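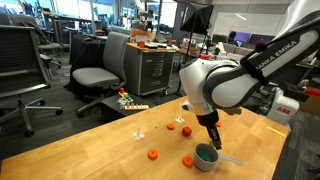 What changes for the people on a sorting table when a robot arm takes over the picking? My work is getting an arm for small parts next to the table where I've sat for years and I'd like to hear from anyone who has been through it. Will I still have a job, and will it be the same job?

Visitación Montes
You'll most likely still have work, but less of your day goes to picking pieces up and more of it goes to setting out, checking and fixing.

That's how it went for me anyway. I'm 54 and I did small parts by hand at Akbulut in Titville before we got our first arm, so I know the feeling in the stomach when they show you the thing! In my first months I kept reaching for pieces out of habit, with the arm stopped of course, and my coworker would laugh at me. My hands got a rest, which I liked. My head got more tired, which I did not see coming. Watching is a different kind of tired than doing.

Ask these before it starts up, and ask them with your supervisor in the room:

1. Who is allowed to stop it? I wanted it to be everyone and I wanted it said out loud.

2. What happens to the daily number? We did 300 sets a day by hand. They wanted to raise that in the first week and we had to push back, because the arm was still dropping things and we were the ones crawling under the table.

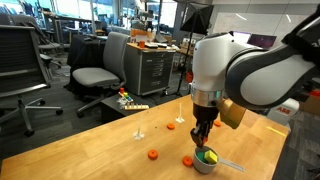 3. Do you get paid for the training? Ours was in December, after shift, and at first it wasn't on anyone's check. Get it in writing.

4. Who talks to the vendor when it acts up? If it's you, that's a new duty and it should be in your job description.

Tarık Sezer
depends on the boss. ours said no layoffs and there were none but when two people retired they didn't hire. so look at that too

Skillilach user, Braven site
I'm on the other side of this a bit, I was a line sorter and now I set up the tables for the arms, so take it as one person's view.

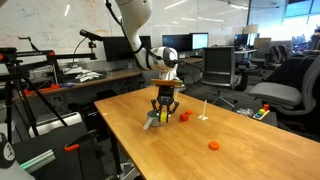

My old job was fast and kind of mindless (I mean that nicely, I got through a lot of audiobooks) and the new one is slow and picky. Most of it is deciding where things go before anything moves. Take a gray cup standing on the table with a white stick leaning out of it, and the gripper right over it with a little block. A person would just work around that stick without a thought. I have to think about whether it matters, and try it, and move it, and write down what I did. Same with the loose red pieces off to the side, do they stay or go? I used to sweep stuff like that out of my way with my elbow.

What I'd tell you is to get your hands on the setup early. The folks at our site who asked to help with the tables got the better jobs later, and the ones who waited to be told mostly got moved to the dock. I don't think that was fair, by the way. Some of them were better sorters than me. They just didn't want to be in the way of the engineers, and then the engineers never learned their names. 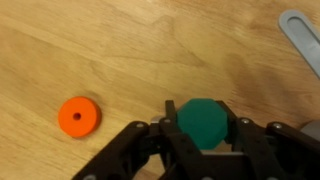 And keep your own notes! I have a beat-up notebook with every odd grab and every piece that slipped on us, plus which shape it was and what we changed. The engineers started asking to borrow it by the second month. When reviews came up I brought it with me and got a raise out of it, a small one, but still.

One more thing, the noise. Ask to stand next to the arm for a full hour before you agree to have your seat there. I moved my chair twice.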